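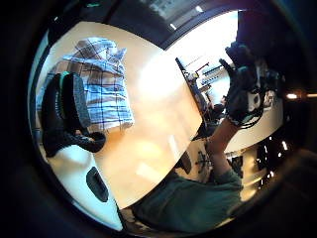

Automation in Ordinary Places
Notes for week 2: the open day at Zaltine

These notes cover the visit and the lecture that should have come before it. The timetable had other ideas. If you missed the coach, read the whole thing. If you caught the coach but spent the afternoon beside the biscuits, read it twice.

What we went to see

Zaltine takes up the upper floor of a former bank in Cavalcanti Road, and it opens its doors to students in March, when the light is good and the grant reports are in. The company builds teaching sets: collections of recorded hand movements from which a robot arm can be trained to do small household jobs. Its current project is called Breririne and it deals with cloth. There is a sister project, Iren, which deals with cups, and is spoken of upstairs in the tone families keep for the child who got the good marks.

Several of you had expected arms. The leaflet had a drawing of an arm on it, and a very handsome one. What we were shown was the stage before the arm, when people do the job by hand, over and over, wearing or holding something that writes down what they did. I would ask you to get over your disappointment quickly. This stage is where most of the hours go, and it is the part of the subject that the promotional films leave out.

The plan of the afternoon

The visit started at 2 with a safety talk, in which we were told to stay behind the tape and to keep our drinks away from the benches. Then came the demonstration table, a talk on recording, a look at some recordings played back, and a period marked on the programme as "conversation". I am grateful to those of you who conversed.

Why cloth is hard

A cup is the same cup whichever way up you find it. Its handle stays where the potter put it. If a robot knows where one part of the cup is, it knows where the rest must be, and can get on with its day.

Cloth makes no such promise. Pick up one corner and the other three go where they like. A folded cloth hides most of itself, so a camera looking at the top layer has to guess at what lies underneath. Pull a little too hard and the stack slides. Pull too gently and you have taken hold of one layer when you wanted two. A person settles all this with the fingertips, usually while thinking about lunch, and would be hard put to explain how.

The words for this, which you should learn and use in your write-ups, are "rigid" for the cup and "deformable" for the cloth. Please stop writing "floppy". I know what you mean, and so will the external examiner, but the examiner will enjoy it less.

A checked pattern helps a camera to some extent. Stripes that run straight on a flat cloth bend when it is bent, so the pattern gives away something about the shape. It can also mislead. Where one layer crosses another, two sets of stripes may happen to line up, and the software sees one smooth surface where there are two. A plain white cloth avoids that trap and offers nothing at all in exchange.

Two ways of recording a hand

At the table we heard about two methods, and some of the notes handed in so far have stirred them together. Keep them apart.

The first is the glove. The wearer puts on a glove fitted with sensors and does the job more or less as they would at home. The recording holds the bend of the fingers and the position of the hand. Its great strength is that people know how to use their own hands. Its weakness is that a robot arm seldom has anything like a hand at the end of it, so somebody must decide how five fingers are to be turned into two jaws. This is called retargeting. It involves a good deal of arithmetic and, I gather, a certain amount of sighing.

The second is the hand-held gripper. You hold a tool that ends in the same sort of jaws the robot will have, with a camera fixed to it, and you do the job with that. Nothing has to be turned into anything else. If your jaws managed it, the robot's jaws can manage it in principle. The price is that you are now folding a cloth with what amounts to a pair of tongs, and for the first half hour you will do it badly.

Both methods came up on the same bench. A sensible write-up will say what each one keeps of the original movement and what each one throws away. A less sensible write-up will say that both have their advantages and disadvantages, and I have enough of those to be going on with.

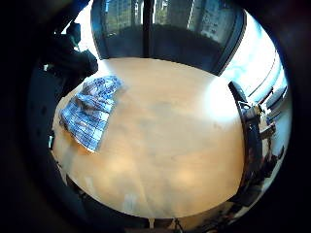
Automation in Ordinary Places, week 2 handout, page 2

The camera and its odd view

You will meet a great many recordings on this course that look as if they were made through the peephole of a front door. The cause is the lens, a very wide one known as a fisheye. Lines you know to be straight come out as curves, a flat table swells up like a loaf, and the corners of the picture are black.

It looks dreadful and it is very useful. When the camera rides on the tool itself, it is close to the work, and an ordinary lens at that distance would show a patch of cloth and nothing besides. The wide lens takes in the table, its edges and a good slice of the room. Software can then work out where the tool has moved to by watching how the fixed things shift from one moment to the next. The window you would crop out of a holiday snap is doing honest labour here.

Windows cause trouble as well. Strong daylight on a pale, shiny tabletop makes a white glare, and inside the glare the camera has little to go on. When the tool moves, the glare moves too, and at its own pace. A tracker that mistakes a reflection for a mark on the table will conclude that the room is sliding about. At Zaltine the blinds were discussed at some length. One school of thought would close them and have the same light all day. The other points out that homes have windows, and that a robot raised in a cupboard will be upset by its first sunny morning. I lean towards the second, although I don't have to pay for the retakes.

The square markers

The black and white squares that look like a crossword set by someone in a bad mood are fiducial markers. Each has its own blocky pattern. When a camera finds one, the software can read off which marker it is and, knowing the true size of the square, how far away it is and how it is tilted. Put a marker on a tool and any camera that can see it can say where the tool is.

The condition is in the words "that can see it". A sleeve in the way, a strong reflection or a steep angle, and the marker drops out. Good recording rigs therefore use more than one source of information and let them cover for each other. Copy this diagram-free summary into your notes:

Marker: precise when visible, silent when hidden.
Wide camera on the tool: always travels with the work, drifts a little, dislikes glare.
Sensors on the hand: don't care about the light, need setting up for each wearer.
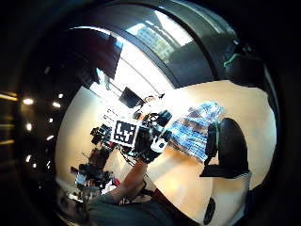
Setting up for each wearer deserves a paragraph of its own, as it took up more of the afternoon than the folding did. The usual word is calibration. The wearer holds the hand open, closes it, touches thumb to each finger in turn and waits to be told that the system is happy. Hands differ. So do the ways in which people think they are holding their hand flat. A glove set up for one person and worn by the next will record a perfectly smooth set of movements belonging to neither of them, and the error won't show until someone tries to use the data.

Ask about cables, too, whenever you visit a place like this. A cable that catches on the table edge changes how a person moves, and the recording has no column for "was avoiding the cable". The people doing the work learn to steer around it, and in time the robot may learn the same swerve and perform it faithfully for the rest of its life, with no cable anywhere near.

How much is enough

The target set for Breririne is 1,000 accepted recordings of a single fold. A session is planned as 50 attempts, with a rest after every 12. The word to underline is "accepted". An attempt is thrown out if the marker was lost for too long, if the start and finish weren't clean, or if the person stopped to scratch their nose. You may work out for yourselves what this does to the schedule.

There was a good exchange about whether failed folds should be kept. The older habit was to bin them. The newer one is to label them, so that the robot also sees what a slipped layer looks like and how a person recovers from it. Whoever asked that from the back, please put it in your write-up and take the credit.

Things to bring into your write-up

Choose one household job that you do without thinking and describe how you would record it by each of the two methods. Be particular about what the hand is doing when it seems to be idle; the hand that holds the cloth still is working as hard as the one that moves. Say where the camera would go and what would get in front of it. Two sides of paper. Diagrams are welcome if they can be told apart from coffee rings.

Leave out the history of robots. I have read it.

Next session

We meet on Monday in the usual room and take up Iren and the cups. Bring a tea towel all the same, clean if possible, and a pair of kitchen tongs if you own one. Anyone who still has a visitor's badge from Zaltine should hand it in at the department office, where there is now an envelope for them.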